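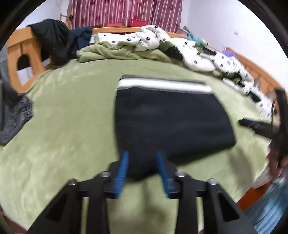 A folded black cloth on the green blanket.

I put off reading my life insurance policy for 6 years. I know, I know! I'd signed up with Hanero when I started my first real job, tossed the envelope in a drawer and let the premiums go out every month like a gym membership.

Then in October a letter came saying my policy had moved to a company called Langat, and would I please confirm my beneficiary. My beneficiary? I had put down my old roommate, Ivan Hrytsenko, as a placeholder. (Ivan, if you're reading this, sorry, you were very nearly worth something.)

So I called. The first menu had me typing in a policy number I didn't have, and the second one hung up on me. On the third try I got Caroline Waweru, who found me by my old zip code and walked me through the whole form while I ate cereal. She also spotted a disability rider I'd been paying for and had no idea I owned — $1,281 so far!

I kept the rider, and my sister is the beneficiary now. She wants to know if she gets a copy of the policy, so I have to call Langat again.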